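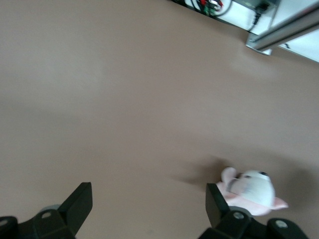

A Short Word With Two Lives

Few abbreviations have traveled as far as "OOO." Office workers read it as "out of office," a plain notice that mail will go unanswered. In the archives of Lumenta, a language magazine based in Gosavbridge, the same three letters also turn up as a drawn-out cry of surprise, and readers have long mixed up the two.

Fitriani Govindasamy, who edits the magazine's usage column, reviewed 1,606 messages sent in by subscribers for the September issue. Most used capitals for the office sense and small letters for the exclamation. Two writers used both in one sentence.

Govindasamy advises spelling out the phrase when writing to people outside one's own workplace. "A new client should not have to guess," she said. Within a team, she considers the short form acceptable - provided that a return date follows it.

The column continues next month with "EOD" and the question of whose day is meant.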